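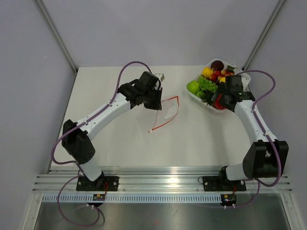 4. Working Rules for the Bagging Cell

4.1 Scope

The rules in this section cover the two-arm cell used for the fruit bagging task. They were written after the first round of recording, when two of us compared episodes and found that we had been setting up the table in different ways. Some of those differences were harmless. Others changed what the task was. In one group of episodes the bag was opened by hand before the arms moved, and in another it was left flat, so a policy trained on both groups was being shown two tasks under one name.

We split the rules into three groups: the state of the cell before power is applied to the arms, the state of the table at the start of an episode, and the conduct of the operator while an episode is being recorded. A fourth group covers what happens to an episode afterward. The rules do not replace the risk assessment for the cell, which was done separately and takes precedence wherever the two overlap.

4.2 Cell Setup

Both arms are bolted to one aluminum rail along the near edge of the table (Figure 3). The rail makes it easy to move a base plate sideways, and during the pilot this happened more than once without being logged. Under the current rules a base plate may only be moved by the person responsible for the cell that week, and any move starts a new calibration record. Episodes recorded before and after a move are stored under separate calibration numbers, even if the plate has been put back where it was.

The screws on each base plate are checked by hand at the start of the day. We first asked for a check before every session, but the log showed that operators were ticking the box without doing it. A daily check by one named person has held up better.

Cables need their own rule. In Figure 3 a purple cable runs from each gripper back along the arm and then hangs in a loop past the base. Enough slack has to be left for the arm to reach its full working range, and too much slack lets the cable swing into the work area or catch on the elbow. The operator moves each arm slowly through four fixed poses before the first episode and watches the cable the whole way. If it pulls tight or touches the table in any pose, it is refitted and the four poses are repeated from the beginning. Cables may not be taped to the upper link. Tape was tried in March and came loose during a recording.

The small circuit boards mounted below the rail are within reach of anyone standing at the table. Connectors are not to be plugged in or pulled out while the arms are powered. Loose clothing, lanyards and headphone cords are kept away from this edge.

The light gray walls close off three sides of the table. They keep the background plain, and they also mean that people come to the cell from the open side only. Nothing is hung on the walls or leaned against them. Notes and checklists stay on the operator's desk.

4.3 Table State at the Start of an Episode

An episode starts with two items on the table: the fruit basket and the bag. All other items are removed, including pens, spare bags and fruit left over from the previous episode.

The basket may stand in any of the marked zones on the layout sheet and may be turned to any angle. Placement is drawn from a list printed before the session, so the operator does not choose it. The pilot data had shown a strong habit here. Krum Popescu nearly always set the basket square to the back wall, and Drita Dimitrov preferred it close to the right arm. Neither had been told to do so.

The contents of the basket are artificial. Real fruit was considered and rejected, as its weight and surface change over a week of handling and it leaves residue on the gripper pads. The basket should hold a mix of sizes and colors, with some pieces partly covered by others. In the layout shown in Figure 3, a dark red plum is at the back, green grapes rest on the left side, and the leaves of a pineapple stick out near the bottom. A glossy red pepper is partly hidden beneath the right gripper. We keep overlaps of this kind on purpose. Operators are told not to tidy the pile so that every piece can be seen.

Whether a pepper belongs in a set called fruit was raised by Imke Grube during the review. We kept the name. The object list gives each item its own label, and the task instruction refers to the items by those labels.

The bag is the hardest object to standardize. It is transparent, with a red drawstring, and on a white table the string is often the only part that stands out clearly. The rule has three parts. The bag is laid flat by hand with both layers touching. It is placed between the arms, within reach of the left gripper. The string is left as it falls, provided that it does not cross over itself or lie under the basket. We do not ask for a particular outline, and a rectangle would be hard to produce reliably anyway.

A bag is replaced when it has a tear or when the string no longer slides. It is also replaced at the end of each session regardless of condition. Creases are allowed. We tried smoothing the plastic between episodes and found that it added time without making the starts more alike.

4.4 Operator Conduct

The operator waits for the ready tone, keeps both hands on the control handles, and does not reach onto the table until the arms have been parked. If a piece of fruit rolls out of reach, the episode is ended and marked as failed. It is not rescued by hand and continued. This was the rule most often broken in the pilot, usually by experienced operators who were close to finishing.

Regrasping is permitted. A dropped piece may be picked up again by either arm, and the episode remains valid. We want recovery behavior in the data, and an earlier rule that discarded every episode with a drop had removed most of it.

An operator works for no more than 30 minutes before handing over. The limit was suggested by Diệp Lý, who had used a similar one for fine assembly work at Ravari, and it matched our own impression that the wrist motions became jerky late in a session. The person handing over stays for the first episode of the next operator.

Two people must be present whenever the arms are powered. The second person holds the stop button and has no other duty. Reading messages counts as another duty.

4.5 Review and Retention

Each episode is reviewed by someone other than the operator. The reviewer checks the starting state against the printed layout, confirms that no hand entered the work area, and marks the outcome as complete, partial or failed. Partial and failed episodes are kept, with their labels. An episode is withdrawn only if it breaks a setup or conduct rule.

We applied these checks to all 1,485 episodes from the first round, and 988 passed. The most common reason for withdrawal was an undocumented base plate position, followed by a bag that had been opened in advance. Both could have been avoided at almost no cost. Tyson Després repeated the review on a subset without seeing the first set of labels. The two reviews agreed on setup faults. They agreed less often on the line between partial and complete, mainly in cases where all the requested fruit was in the bag but the string had not been pulled. The wording now states that the string must be pulled for an episode to count as complete.

Withdrawn episodes are moved to a separate store – they are not deleted – and the reason is recorded in plain words next to the code. The codes have already changed once, and older entries would be hard to read without the text. Changes to the rules themselves are made on Wednesday, between sessions, and take effect with the next calibration record. No rule is changed partway through a session, even when everyone present agrees that it is wrong.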